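Flileck – Greifplanung für Behälter in der Simulation

Schön, dass ihr hier gelandet seid! Flileck ist unser kleines Planungspaket für Sortieraufgaben mit einem Arm, entstanden aus dem älteren Chin, das Catrin Owen und ich im August endlich in Rente geschickt haben. Wer Chin noch kennt, findet sich schnell zurecht – die Konfiguration heißt fast überall gleich.

Der Planer bekommt die Posen aller Behälter und Blöcke vom Simulator Orkska und sucht daraus eine kollisionsfreie Anfahrt. Knifflig wird es am Rand des Gestells, wo wenig Luft bleibt.

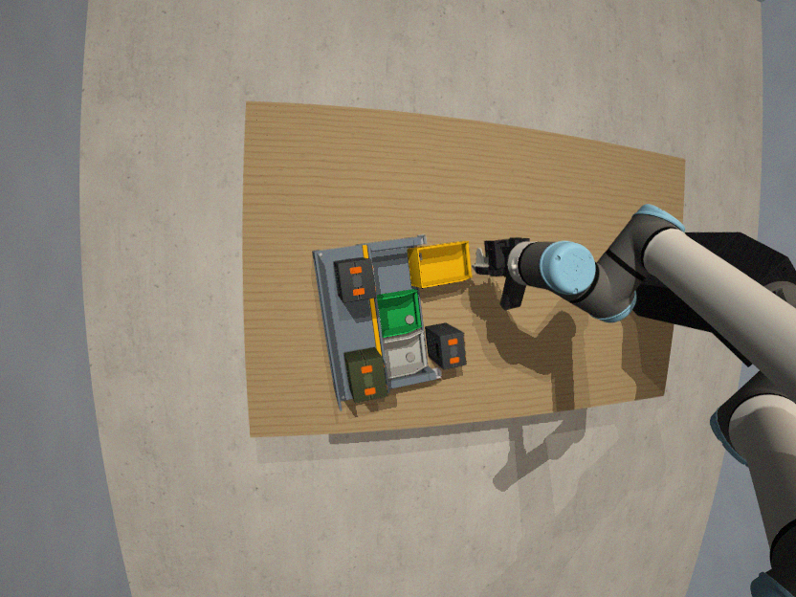 Greifer an der gelben Box, grüne und weiße Box im Gestell

Im Datensatz liegen 205 Episoden, davon 20 zum Testen. Bitte die Aufteilung so lassen, sonst passen eure Werte nicht zu unseren. Bilder und Gelenkwinkel werden mit 15 Hz geschrieben, die Zeitstempel kommen von Orkska. 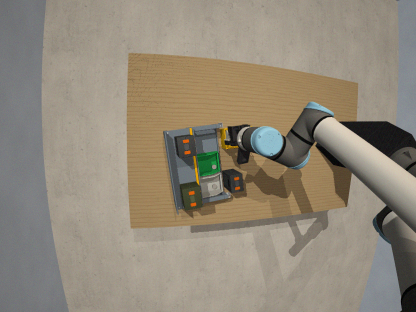
Ein bekanntes Ärgernis sind Verdeckungen: Steht der Greifer über einer Box, rutscht die geschätzte Pose gern ein Stück weg. Mit radent_filter=3 wird es deutlich ruhiger, kostet aber Rechenzeit. Radent muss dafür extra installiert werden, das vergesse ich selbst jedes Mal.

Fragen und Fehlerberichte nehmen wir sehr gern entgegen, am liebsten mit Logdatei und Seed.

Aníbal Garcia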